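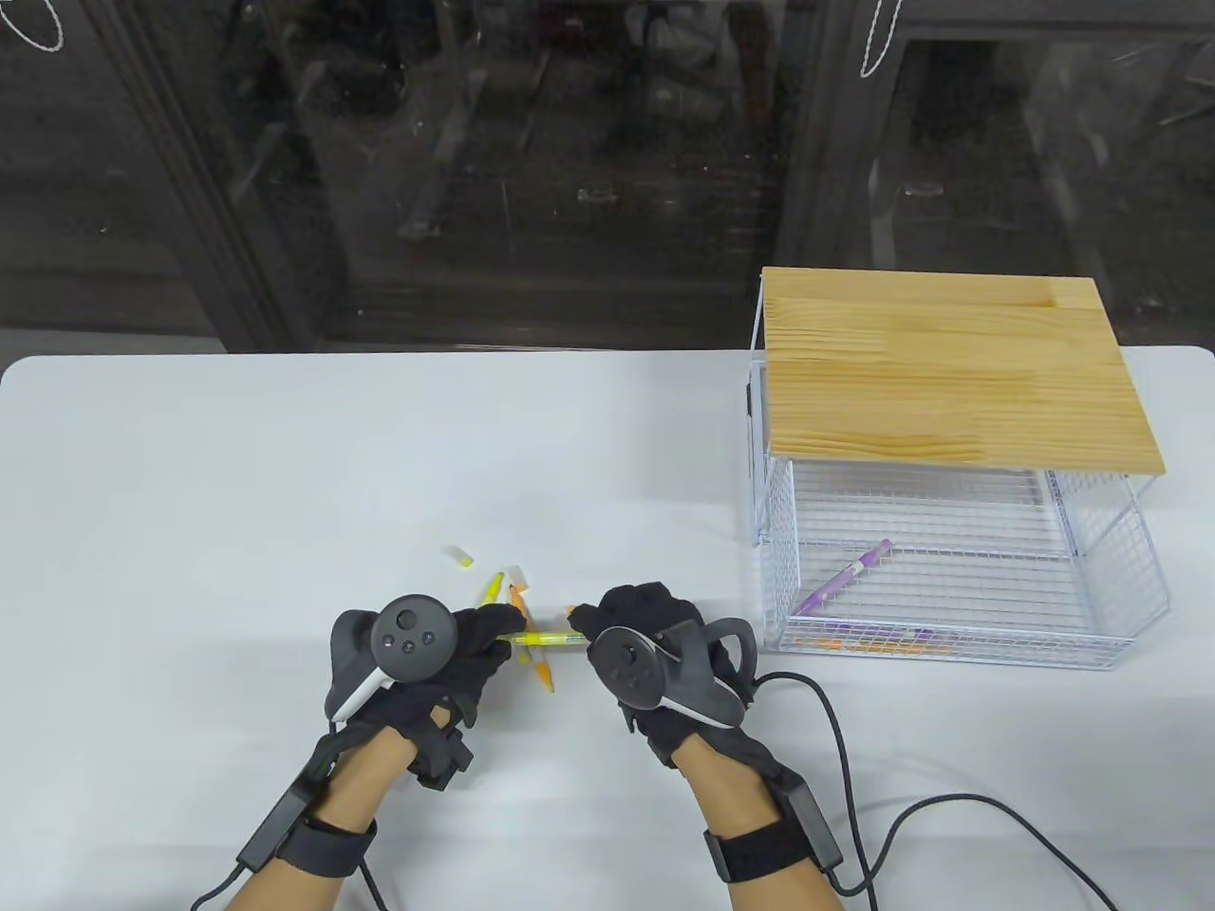
Gloves on, controllers strapped down: the Ravard kit at a table of highlighters.

Print | E-mail
Last updated: 2026-04-05

I spent a good long morning with the Ravard, a wearable kit for teaching robots by hand, and I'll admit I grew fond of it! Nivaldo Bittencourt, who sells it, starts everybody on pens and caps (fiddly little things, as you'll find).
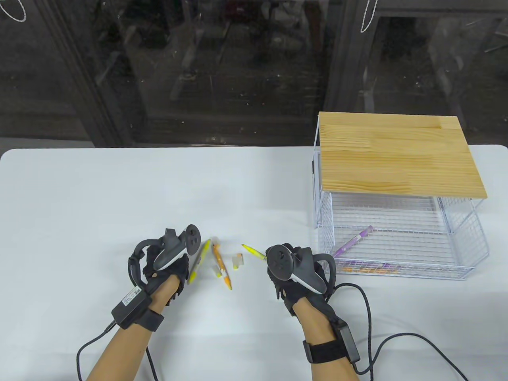

What you get for $3354

Two gloves, two wrist modules, the cables and 11 lessons. Tyyne Koivisto at Plasine bought hers in February and had it set up in two days,
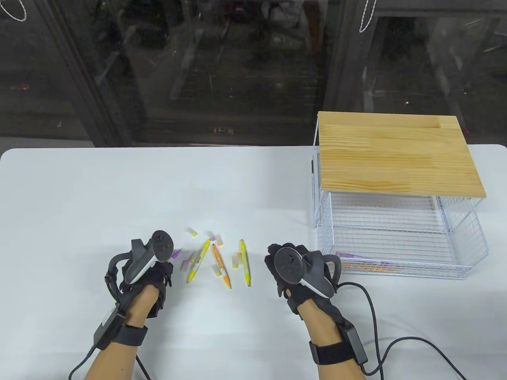
though she still grumbles, quite fairly I think, about having a cable on each arm.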